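October 27, 2019
Reading time: 2 min
Print | E-mail this entry

Clocks went back overnight. Reset the boiler timer first, then the cooker, then the barograph, which I had left an hour out all through last winter and had to correct on every chart. The pen arm was dragging again. Cleaned the nib with warm water, refilled it and set the pointer against the reading Gopinath Krishnan sends from his station at Bangera.

Rain gauge emptied at nine. 15 mm, most of it before midnight going by the trace. The funnel had two sycamore leaves in it, so the figure may be slightly low. Entered it with a query mark.

Spent the rest of the morning on the humidity record for the back room. The hair hygrometer has read high since July. Wrapped it in a damp cloth for half an hour, as Jean Cairns recommends, and it settled at 92. It should come up to 95. Turned the adjusting screw a little at a time, tapping the case after each turn, until it agreed. Will repeat next weekend before trusting it. 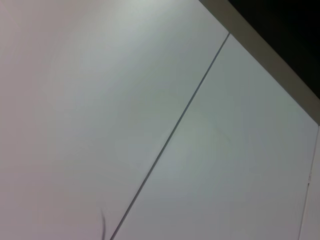 Pale panels, with the dark line of the joint between them.

Kamala Thampi rang after lunch about the old Claltance registers. She has copied the rainfall columns as far as the second volume and finds the observer changed his hour of reading without noting it. I suggested she keep the figures as written and put the doubt in the margin. Malathi Kurian wants them averaged, and I disagree.

Wind backed to the south-west by four. Pressure falling slowly. Dark well before I had finished the charts. Need more ink and a box of weekly sheets.

Print | E-mail this entry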